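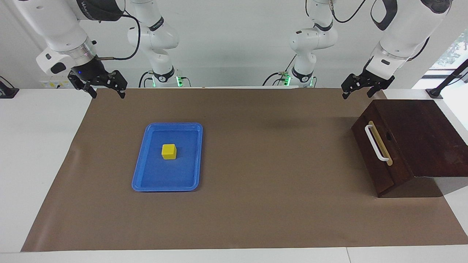 When does the Cindov night bus start running?

December 1, 2024, first departure 11.20pm from the Prikex depot, and every night of the week after that.

PRIKEX COACHES - FOR IMMEDIATE RELEASE

Prikex Coaches is bringing back a late service between Cindov town centre and the hospital at Fadis. Route 132. The old night bus was withdrawn in June after the contract ran out, and shift workers have been getting taxis or waiting for the first morning bus ever since.

Two buses on the route, 20 stops each way. Last one back leaves Fadis at 3.05am. Single fare £2, same price at any hour, children half that. Day tickets bought before midnight stay valid until the last bus - drivers have been told.

"People finishing a late shift should be able to get home without spending an hour's pay on it," said Veronika Juhász, operations manager at Prikex. "We had 305 replies to the summer survey and most of them said the same thing. Run it later, and run it on Sundays. So we are."

The route follows the old one as far as Liao Road, then turns left past the swimming pool instead of going over the bridge. The bridge stop is not served at night. Nearest stop is outside the post office, three minutes' walk, and the council has agreed to keep the streetlights on there until the last bus has gone through.

Xiuying Wei, a ward nurse who works nights at Fadis, was one of those who wrote in over the summer. "I was paying for a taxi four times a week," she said. "My neighbour used to wait up and fetch me sometimes, which wasn't fair on her. I'll be on it the first night."

Timetables are up at all stops from this week. Please note the printed leaflet has the wrong time for the Market Street stop, it should read 11.34pm not 11.43pm. New leaflets are on there way to the library and the hospital front desk.

Dogs welcome, on a lead. Bikes can't be carried, sorry. Both buses have a ramp and one wheelchair space.

The service is funded for the first year by Prikex and the council together. Passenger numbers will be looked at in June and the timetable may change after that. Comments from passengers welcome before then - comment cards on board, or write to the depot.

ENDS

Notes to editors

Veronika Juhász is available for interview weekday mornings, through the Prikex depot office. Route map and full timetable on request. Reporters wanting to travel on the first bus should let the office know beforehand and be at the depot by 11pm, the gates are locked once the bus has left.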